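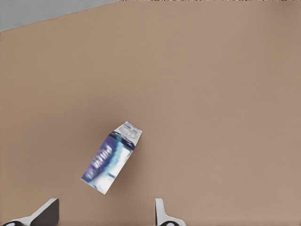

Rice pudding on the stove needs one pot, one spoon and somebody willing to stand there. That's the deal. I make it when there's leftover milk and no dessert plan, so most weeks in March. Get everything out first, because once it simmers you're stuck stirring. A small carton on a bare tan tabletop, like so, is how I like to start, clear space and nothing in the way of my elbows. Then the rice, sugar, salt, vanilla. Done. Start.

By Lakshmi Hegde
Mar 1, 2022

What you need:

1/2 cup short grain rice (arborio is fine, long grain if you must, it comes out thinner)
4 cups whole milk, plus a splash more for later
1/4 cup sugar
Big pinch of salt
1 teaspoon vanilla
1 egg yolk, optional
Cinnamon or nutmeg

Rinse the rice or don't. I don't. You want the starch. My aunt rinses hers till the water runs clear and then wonders why it's soupy.

Heavy pot. Really. I used a thin one from Nakby for years and scorched every other batch, now I use the old Greenberg pot with the chipped lid and it's fine. Rub a bit of butter around the bottom and up the sides before the milk goes in. Helps with sticking.

Milk, rice and salt in the pot, medium heat. Stir now and then until you see little bubbles at the edge. Don't walk off here, milk climbs fast and cleaning it out of a burner is a whole evening.
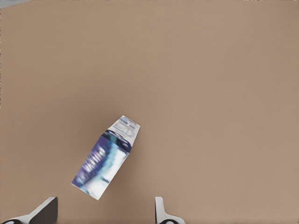 Turn it down low. Lowest your stove does without going out. Set a timer for 22 minutes, lid off, and stir every couple minutes, scraping the bottom and the corners. It'll look like nothing is happening for the first 13. Just milk with rice in it. Keep going. Then it thickens kind of all at once.

Sugar goes in after the timer, not before. Early sugar catches on the bottom and I think it keeps the rice hard, though my sister says I made that up. Stir it in, cook another 7 minutes. Taste a grain. Still chalky in the middle? Few more minutes and a splash of milk.

Egg yolk if your using it: beat it in a cup with a big spoonful of the hot pudding, then another spoonful, then pour the cup back in the pot while stirring. Cook a minute or two more on low, no boiling or you get scrambled bits. Skipped it last time, still good. Less rich.

Off the heat, vanilla in.
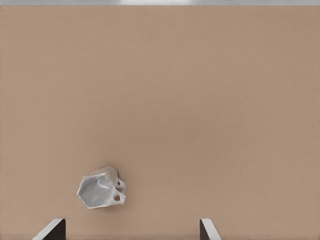 Stop while it still looks too loose. It should slide off the spoon, not sit on it. It sets up a lot as it cools and if it's perfect in the pot it'll be cement in the fridge. If you do end up with cement, warm it gently with more milk and nobody has to know.

Skin on top: press plastic wrap right on the surface if you hate it. I eat the skin standing up at the counter.

Keeps three days, covered. Cold for breakfast is good with jam or some chopped dates. Doubling works but use a wider pot and give it alot more time, and stir more then too.

We use cookies to improve your visit. By continuing to browse you accept our cookie policy.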